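List: bench-automation
Subject: Re: Budget line for second two-arm cell, September start
Date: April 2026

> We have one two-arm cell running and approval in principle for
> another. Purchasing wants a single figure by the end of the week.
> The Clenar quote is 3468 for the pair of arms, grippers included.
> Can I put that down as the cost of the cell, or is there a usual
> percentage to add? Also, is there any reason not to take the
> Dovo arms, which come in at 2656 for the pair?
>
> The task will be the same as on the present cell: small flat
> parts and a cable with a connector.

Replying to the list as I have had much the same question off-list twice this year.

There is no usual percentage that I would trust. The arms are one line. The rest of the cell is a set of small lines that do not scale with the price of the arms, so a cheap pair does not give you a cheap cell. On our last build everything other than the arms came to 1379, excluding the bench, which we already had. All figures here are in pounds and before VAT.

The lines that went into that:

Mounting rail and clamps
Power supplies, one per arm, plus one spare
Mains distribution
Cable, ties and clips
Spare gripper fingers, two sets
Controller PC (refurbished)
Test parts

The Dovo quote, as I read the copy you sent round, leaves out the grippers and the power supplies. Ask Rowlands to requote with both. When we priced it last autumn the gap to Clenar closed to almost nothing, and the lead time was five weeks longer. If they have changed the package since then I would like to know.

Cables are the item I would look at hardest. Both arms have an external cable running along the links, and it needs enough slack to clear the elbow through the full range. That slack takes up room on the bench. If the task itself also involves a cable, you have a third thing for the arms to catch on, and the mains strip needs to be placed before the bench is drilled, not after.

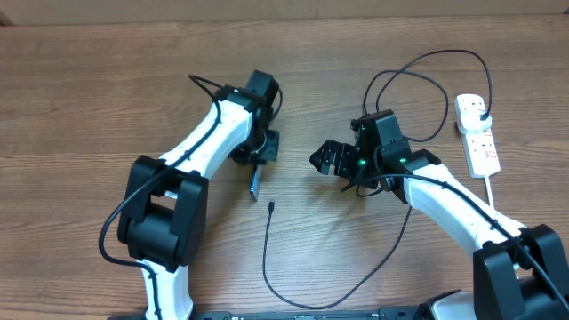

Two-arm cell, left gripper holding a flat part, connector on the bench close by. Power strip and adapter at right.

For the new cell I would take the distribution off the work surface altogether. An under-bench tray with a switched outlet for each arm is a small cost at build time and a nuisance to fit later. Put it in the first order. I would also ask for a bench one size deeper than the drawing shows. The drawing allows for reach but not for the cable loops.

On spares: finger sets wear, and for thin parts held on edge they wear unevenly. Two sets per arm per year is what we use. Stirano will supply them loose, minimum order four. A spare wrist motor is worth having if the cell is to run daily. If it runs two days a week, skip it and accept the wait.

Labour is the line most often left out. Allow nine working days for assembly, calibration and the first usable runs. Whether that is charged to the project or absorbed depends on your finance people, but put it in the request either way, with a zero against it if need be.

So for the single figure: Clenar at 3468, plus 1379 for the remainder, plus a contingency of about 900 to cover the bench and tray. I would not submit less than that for a September start. Orders would need to go in by the end of June.

I can send the parts list as a spreadsheet. It is two revisions old and the clip sizes are wrong in it, so check those against the rail you buy.

--
bench-automation list
To unsubscribe, send a blank message with "unsubscribe" in the subject line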